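Forum Robotique amateur > Projets étudiants et clubs > Préhension et apprentissage

Sujet : Projet de fin d'année, tri de fruits : quel effort de serrage ?

torunn_w
Posté le 08/03/2020
Bonjour à tous. Torunn Wikström, étudiante en licence pro à Jornutholm. Notre projet de groupe consiste à apprendre à un bras à ranger des fruits dans un bac. On commence par des démonstrations à la main avec une pince à deux doigts, puis on entraîne le modèle dessus. On a 320 démonstrations et il faut rendre le rapport en July, pardon, en juillet.

Les oranges passent bien. On les prend par les flancs, entre les patins bleus, et on lève de quelques centimètres avant de déplacer.

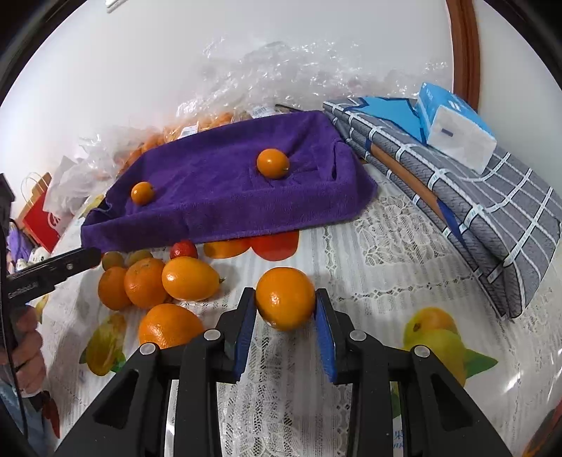
Le problème vient des fruits plus petits ou plus mous. Avec le même serrage, on abîme la peau une fois sur trois. Est-ce que vous fixez une limite d'effort par type de fruit, ou une seule valeur basse pour tout le monde ?

mecano_du_dimanche
Une seule valeur basse. Si l'orange glisse, le problème vient du patin. Nous au club on a collé du silicone Sudico de 2 mm et on n'a plus touché au réglage depuis.

Pelletier_R
Pas d'accord. Une valeur basse pour tout, ça marche tant que le bras va lentement. Dès qu'on accélère, la grosse orange part. Il faut une consigne par classe d'objet, même grossière : trois niveaux suffisent.

mecano_du_dimanche
Trois niveaux, donc il faut reconnaître le fruit avant de le prendre. C'est un autre projet.

torunn_w
On a déjà un classifieur, il n'est pas très bon mais il existe. Il confond surtout kiwi et mandarine quand la lumière baisse.

Autre question, sur la nappe. La nôtre est imprimée avec des mangues et d'autres fruits, et deux personnes du groupe veulent la remplacer par une nappe unie. Moi je préfère la garder. Pour situer, voici la table avec le bac sous la serviette violette.
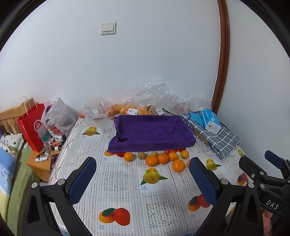
Notre encadrant ne tranche pas, il veut qu'on justifie le choix dans le rapport. Si on change de nappe, j'ai peur qu'il faille refaire une partie des démonstrations.

Pelletier_R
Garde-la. Un modèle entraîné sur fond blanc ira chercher le premier dessin venu le jour de la soutenance.

zestedecitron
Je ferais l'inverse. Nappe unie d'abord, on vérifie que la prise fonctionne, et on ajoute les motifs après. Sinon, en cas d'échec, vous ne saurez pas si ça vient de la vision ou de la pince. Nous avions refait 30 démonstrations sur fond uni, une après-midi de travail.

Pelletier_R
Avec 30 démonstrations tu ne vérifies pas grand-chose.

zestedecitron
Assez pour voir si la pince se ferme au bon endroit. Je ne parle pas d'entraîner le modèle final.

torunn_w
D'accord, on va faire la série sur fond uni à part et garder le reste. Pour le serrage, j'essaie les trois niveaux. Quelqu'un a une référence pour le capteur d'effort ? J'ai vu le Tradow et le Wróbel.

mecano_du_dimanche
Wróbel. Le Tradow dérive en chauffant, il faut refaire le zéro toutes les 20 minutes.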